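We use cookies to make this site work and to see which pages get read. Accept all / Manage choices

PRESS RELEASE
For immediate release — March 2, 2025

Plurus opens bookings for low-odour wall repainting in rented homes and small offices

Groltitow — Decorating firm Plurus is taking bookings from today for its new repainting service, aimed at tenants, landlords and small offices in Groltitow and Edlow. Fixed price per room. Paint, filler and dust sheets included. Work starts in May.

The service is called Plurus Plain. One colour family, whites and off-whites only, eight shades in all. Customers pick a shade from a card sent by post, and the crew brings the rest. Most single rooms are done in a day, with a second visit only if the plaster needs repair first.
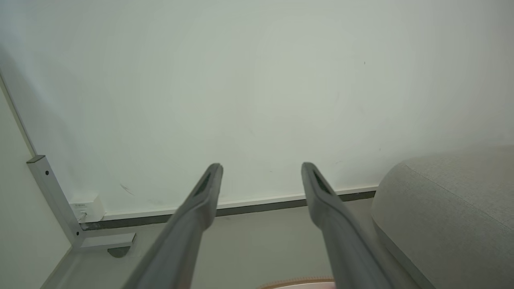

Prices depend on the size of the room and not on the shade chosen. There are three bands — small, medium and large — and the band is agreed before any deposit is taken. Ceilings can be added. Woodwork and skirting are priced seperately, as they need a different paint and longer drying.

Plurus has worked in Groltitow for six years, mostly on shops and stairwells. Requests from tenants at the end of a lease have gone up every year, and until now the firm had no set price for them. Small jobs were quoted one by one, often after a visit, and many customers gave up waiting. The new service does away with the visit. Measurements and a few phone photos are enough.

All wall paint is water-based and low odour, supplied by Juhász, the Edlow paint merchant. Juhász will also hold a record of each customer's shade so touch-up pots can be ordered later on. Pots are kept for collection at the Edlow counter for five working days.
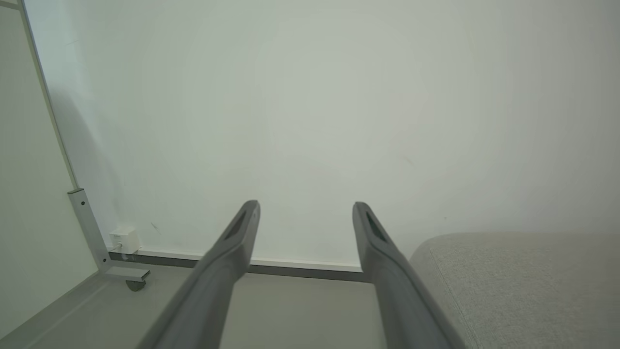
What is included

- Moving light furniture to the middle of the room and covering it
- Filling of small holes and hairline cracks
- Washing down of greasy or marked areas
- Two coats on all walls
- Taking away of empty tins and used sheets

What is not included: wallpaper stripping, damp treatment, outside walls, anything above a normal ceiling height. Heavy furniture should be moved by the customer before the crew arrives. Sockets and switches stay in place and are masked off.

Landlords with more than one property can book rooms together under a single order. Invoices can be split by address. Offices can ask for evening starts, subject to crew being availble. 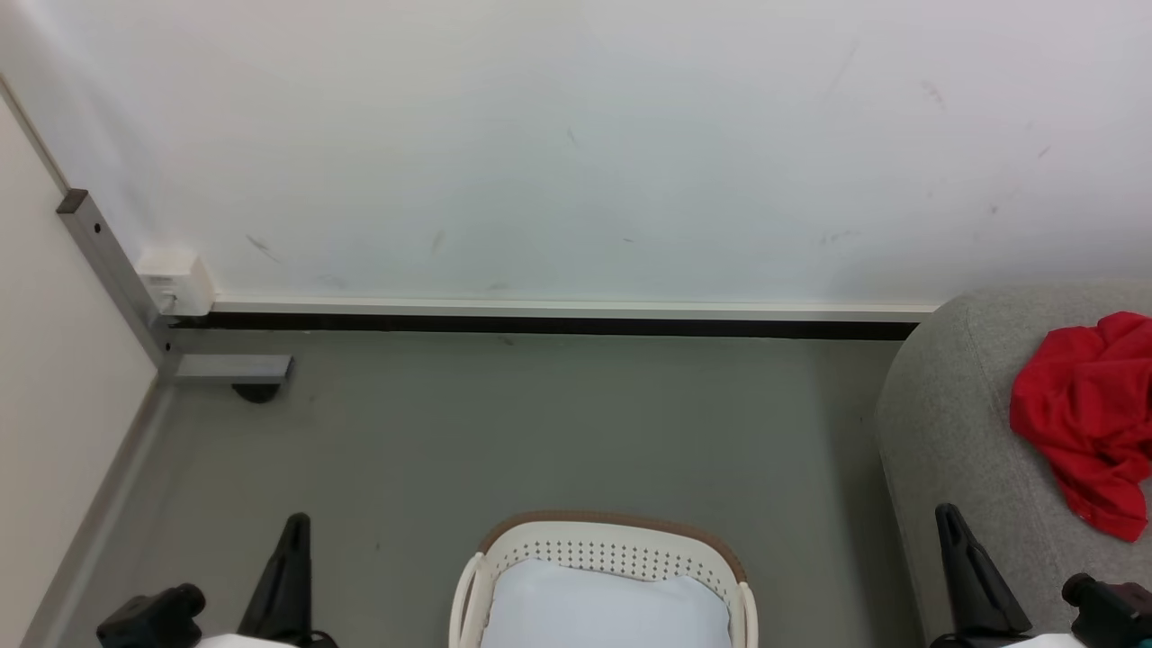
Scuffs and smudges on a white wall, with dark skirting below.

Bookings and deposits

Book through the Plurus website or at the Juhász counter in Edlow. Deposit is taken when the date is confirmed and comes off the final bill. Dates can be moved once free of charge. Shade cards are free — allow a few days for post.

Press enquiries: Plurus press desk, Groltitow. Shade cards and price bands sent on request.

ENDS

Last updated: today, with corrected list of inclusions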